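Search this site Search Go

Home Workshop Robotics, Handout 4: Pick and Insert
June, by Nektarios Nikolaidis

In Handout 3 you bolted the base plate to the bench and checked that the arm could reach every point you planned to use. We now move to the first full task, which is picking up a marker and putting it in a pen holder. Do it in simulation first. The files are in the Vorano folder. Load the bench model, set your own table height in the settings, and run the home routine before anything else. The Thursday group should use the Wutar build so that the joint names match the wiring sheet.

Start position: fingers open, arm clear of the table, marker lying flat with open space on all sides. 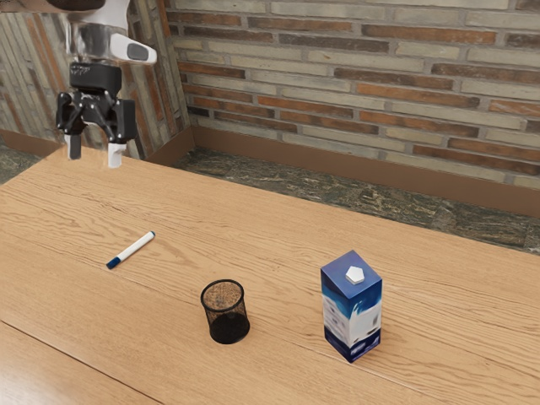

One comment on the last handout asked why we bother with the simulator at all when the arm is already on the bench: "I lose an evening setting it up and then the real gripper behaves differently anyway." It will behave differently. Run it anyway. A wrong sign in the wrist angle costs you a reset on screen and a bent finger in the garage.

4.1 Grasp and lift

Close at low force, wait 600 milliseconds, then lift. Lift straight up before you add any sideways motion. Most failed runs in this course come from a path that starts moving across too early and clips whatever is next to the pick point. Set your travel height from the tallest thing on the table. On our bench model that is the milk carton, so measure to the top of its white screw cap and add your margin there. Write the number on your setup sheet.
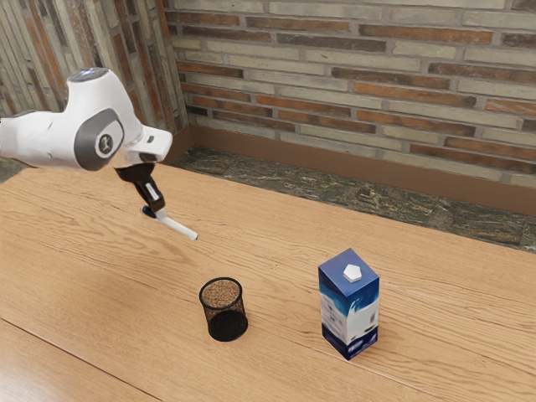 4.2 Insert

The target is the center of the opening, and the approach should be slow. Use 900 for the step count on the last segment; the default is too coarse. You do not have to bring the tool fully upright. A slanted entry like the one here, with the lower tip of the white stick going into the mesh cup, is fine provided the shaft clears the rim. If it touches, raise the approach point and try again before changing the angle. 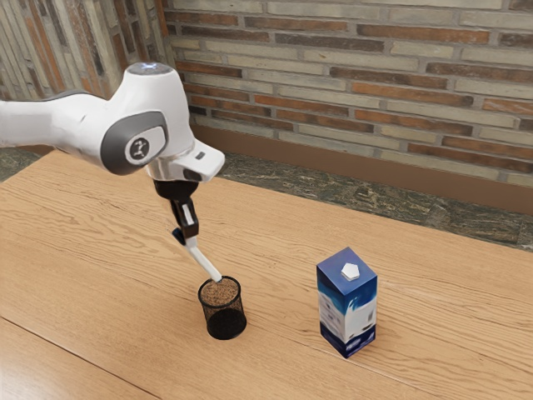 Before next session

Save one complete run as a log file. Mine came to 1,721 lines; yours may be longer if you record at the higher rate.
Copy your travel height into the Clukel config on the bench computer.
Read the section on emergency stops again. We power up the real arm next time.

Contact: Policarpio Shared Workshop | Copyright, all rights reserved | Back to top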